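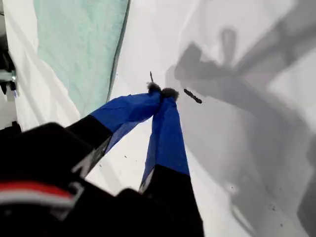 How long should you leave a new duvet cover before its first wash? Wash it before you put it on the bed at all, on a warm cycle with half the usual detergent.

Notes for the Kellirside library talk, evening session. Speak slowly, the room echoes.

Start with the question above. Most people skip the first wash. New cotton has finishing starch in it, and that is what makes it feel stiff out of the packet. Pass round the two squares of sheeting, one washed and one unwashed. Let people feel them before going on.

Thread count. Keep this short. A high number on the label can come from counting each strand of a twisted yarn separately. Ask people to look at the fiber and the weave first. Percale is crisp and cooler to sleep under. Sateen is smoother and snags more easily.

Whites. Main part of the talk. Graying is mostly detergent left behind in the cloth, plus body oils. Too much powder makes it worse. Run an extra rinse. Do not overfill the drum. Chlorine bleach can yellow some fabrics, so say oxygen bleach, and say to check the label.

Story about the guesthouse at Edora: 13 beds, all white, hard water, everything gray by the end of the first summer. They cut the detergent and added a second rinse. Move on quickly, this ran long at Skurden.

Drying. Outside if possible. If using a dryer, take sheets out slightly damp and fold them while warm. Mention that fabric softener makes towels less absorbent.

Storage. Cupboard must be dry. No plastic bags. Put clean sets at the bottom of the pile so they all get used.

Questions, no more than 30 minutes. Someone will ask about silk. Say hand wash, cool water, and leave it there.

Collect both squares before people go.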